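From: Yung-ching Chung
To: kurkex-users
Date: 31 May 2018
Subject: Re: Two-arm board handling, results with the fixed camera only

Dear Reto, dear all,

Thank you for the questions. I answer them between your lines.

> Reto Hubmann wrote:
> I read your short note on the Kurkex policy with interest. You say
> that the policy trained on mixed demonstrations is better than the
> one trained on clean demonstrations. How many episodes did you use,
> and did you remove the failed ones?

We have 3247 episodes in total, all collected by teleoperation. We did not remove the failed ones. We removed only the part after the failure, when the operator was already bringing the arms back to the start position. In the clean set we kept only episodes without any regrasp. That set is much smaller, so for a fair comparison we also trained on a random part of the mixed set with the same size. The mixed policy was still better, but the difference became smaller. I should have written this in the first note, sorry.

> Is the success rate counted per board or per episode?

Per board. One test is one board, taken by one arm and put in its place. We ran 100 tests for each policy. With the mixed set the policy failed in 29 of them. I know this is not a good number for a production line, but for us the interesting thing is where the failures happen. Most of them are in the last centimeter, when the board touches the edge of the target and the policy does not notice that it is tilted. The Prelivard baseline fails earlier, already at the grasp.

> Do both arms share one network?

Yes, one network with 2 action heads. We tried separate networks in October and the arms often waited for each other. Yeh's method for the waiting problem (a small penalty on zero motion) helped a little, but it also made the arms nervous near the table, so we took it out again.

> Last question. Could you describe the setup a bit? From the text
> I do not understand if the trays and the rack are used together.

They are on the same table, yes. The trays are shallow and black and lie side by side near the middle. The rack is also black, with many parallel slots, and it lies diagonally toward the right corner. Its position is not fixed by any screw or frame, and we change the angle between sessions on purpose. The left arm does the tray side and the right arm does the rack side. The tray is the easier target, because the board lies flat and small errors do not matter so much. In the slot the board must stand upright, and here an error of a few degrees is enough to make it stick – this is the case where I would like to have force sensing.
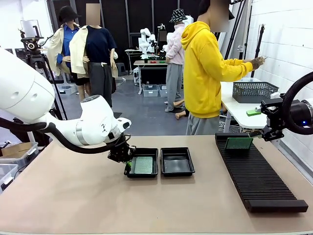

What we will try next

1. Train again with the gripper opening as an input. At the moment the policy sees only images and joint angles.

2. Use the Brivow simulator for the slot part only. I am not very optimistic, the contact model is too soft for thin boards, but a student wants to try it.

3. Test with boards of a second size, without new demonstrations.

If somebody on the list has worked with slots or narrow gaps, I would be glad to hear which camera position you used. We placed ours by feeling – I have no better word – and I suspect that the view on the rack is too flat.

Reto, I can send you the training settings as a text file. The episodes themselves I must first discuss with my group.

Best regards,
Yung-ching

Recent messages on this list
- Gripper opening drifts after long sessions
- Re: Gripper opening drifts after long sessions
- Prelivard baseline: which version do you compare with?
- Time stamps of the two arms do not match
- Brivow contact settings for thin parts
- Re: Kurkex export to plain files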